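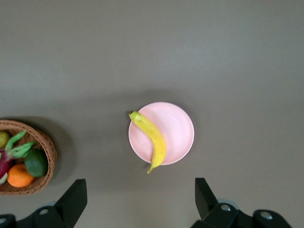
Week two of putting the fruit where people can see it. My sister read that you eat what's in front of you, so I cleared the table, bought a basket, and waited to become a different person. I have since paid for more fruit than I've eaten. Today's attempt was to serve myself one banana on the pink plate, like a guest, and the banana is longer than the plate. It hangs over at both ends. I've had sandwiches with better manners.

---

The plate came from Mulcahy, the discount place next to the tire shop. Set of 2. I thought they were dinner plates because I was shopping hungry and everything looked big. The other one lives under a houseplant now and seems happier in its work.

---

Before this the fruit lived in the fridge drawer, under the lettuce, where I'd find it in January and have to make decisions. So there has been progress, if you grade kindly.

---

Things I've learned about fruit in a basket:

- it keeps ripening whether or not you've had a long day
- whoever visits will take the one you were saving
- freckles on a banana are fine, and my mother will call to tell you so

---

Hanane Ouazzani (upstairs, very organized, owns labeled jars) says bananas should be kept away from the other fruit or they hurry everything along. I asked where hers go. She has a hook. A hook for bananas! I looked it up and Hutura sells one for 37 dollars, and I could buy a great many bananas for that and let every one of them go brown at my own pace.

---

Update: someone replied that I should slice it. Yes. Thank you. I own a knife. But then I've washed a knife to eat the one food that comes in its own wrapper, and I've already washed a plate for it, and at some point this stops being a snack and starts being catering.

---

Someone else asked for the banana bread recipe, as if there were one. I have a card from my aunt that says "400 degrees???" in pencil, and then the rest of the card is a phone number in Saltard. I called it once. It's a dentist.

---

Anyway, the goal is one piece of fruit a day through the end of the month. I'm behind by a number I've chosen not to work out. The crackers are still in the high cupboard, which was supposed to slow me down, and I've gotten very good with the step stool.

---

Ate the banana. Standing up, over the sink. Plate went back in the cupboard.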